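Ticket: Rattankorb mit Deckel, grünes Futter löst sich und verliert Flusen
Bereich: Reklamation / Spielküche und Zubehör
Artikel: Korb Faraleo, achteckig, mit Klappdeckel
Lieferant: Goossens
Bearbeitung: Aliki Stamatopoulos
Status: in Klärung
Eröffnet: Dienstag, 6. Oktober 2020

Meldung des Kunden (Kita Resik)

Wir haben im Juli den Korb Faraleo zusammen mit dem Spielobst von Plundano bestellt. Der Korb steht bei den Kindern auf dem Kaufladentisch und wird jeden Tag ein- und ausgeräumt. Seit einiger Zeit finden wir weiße Flusen am Spielgemüse, vor allem an der Karotte. Außerdem rutscht der grüne Stoff innen vom Rand herunter, wenn die Kinder etwas Größeres herausziehen. Der Deckel bleibt nicht immer offen stehen. Bitte um Rückmeldung, ob das ein Mangel ist oder ob wir etwas falsch machen.

Rückfrage Support

Bitte teilen Sie uns mit:
Kommen die Flusen aus dem Futter oder aus einem anderen Spielzeug?
Ist der Gummizug im Saum noch gespannt?
Wurde das Futter gewaschen, und wenn ja, bei welcher Temperatur?
Sind Halme am Rand gebrochen oder stehen Enden ab?

Antwort Kunde

Gewaschen wurde einmal bei 60 Grad, danach Trockner. Gummizug ist noch da, fühlt sich aber weich an. Gebrochene Halme haben wir nicht gefunden. Woher die Flusen kommen, können wir nicht sagen. Im selben Regal liegt auch eine Tüte Füllwatte vom Basteln.

Interne Notiz, A. S.

Pflegeetikett im Futter sagt 30 Grad, kein Trockner. Das erklärt den weichen Gummizug, die Flusen eher nicht. Das Futter ist einlagig und hat keine Füllung. Eine Wattierung war nur bei der alten Ausführung drin, die Goossens nicht mehr liefert. Beim Kunden müsste die neue sein, Lieferschein liegt vor. Vergleichskorb aus dem Lager geholt und auf dem Tisch mit Spielobst aus dem gleichen Sortiment geprüft.

Schritt 1: Futter herausgenommen, gewendet, ausgeschüttelt. Nähte in Ordnung, kein Faden gezogen.
Schritt 2: Futter wieder eingesetzt, Saum von der Deckelseite her nach vorn gezogen. Sitzt, wenn der Zug gleichmäßig über die Ecken verteilt ist. Sitzt nicht, wenn man vorn anfängt.
Schritt 3: Zwei Büschel Füllwatte unten auf das Futter gelegt. Das Weiß ist auf dem Grün gut zu erkennen.
Schritt 4: Deckel nach hinten aufgeklappt und aufgestellt. Karotte, Bittermelone, Zitrone und die Schaumstoffwürfel für den Füllversuch danebengelegt.
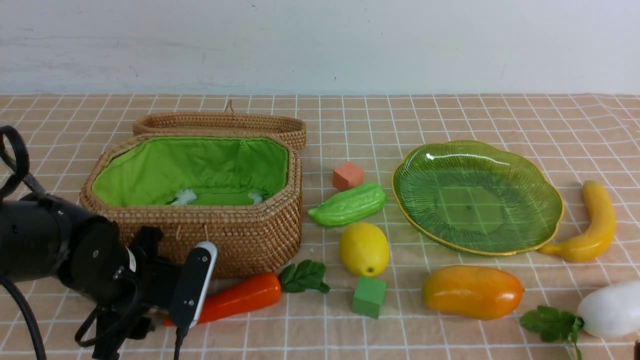

Schritt 5: Gemüse und Würfel nacheinander eingeräumt und wieder herausgenommen, 15 Durchgänge. Der Saum hat sich nicht gelöst. Watte bleibt am ehesten an den Blättern der Karotte hängen, an der glatten Zitrone kaum. Das passt zur Meldung.
Schritt 6: Ohne Watte wiederholt, Futter vorher abgebürstet. Keine Flusen.

Ergebnis: Das Futter selbst fusselt in der neuen Ausführung nicht. Die Flusen beim Kunden kommen vermutlich aus der Tüte mit der Füllwatte. Der lockere Saum kommt vom Waschen.

Antwort an Kunde

Bitte nehmen Sie das Futter heraus, bürsten Sie es ab und setzen Sie es von der Deckelseite her wieder ein. Das Spielgemüse mit einem feuchten Tuch abwischen, die Schaumstoffwürfel nur trocken ausklopfen. Füllwatte bitte getrennt vom Korb lagern. Wir schicken Ihnen aus Kulanz 2 Ersatzfutter in Grün. Waschen bitte nur bei 30 Grad und an der Luft trocknen.

Offen: Deckel. Bei unserem Korb blieb er im Versuch stehen – beim Kunden evtl. Schlaufen ausgeleiert. Foto vom Scharnierbereich angefordert. Wiedervorlage, sobald das Foto da ist.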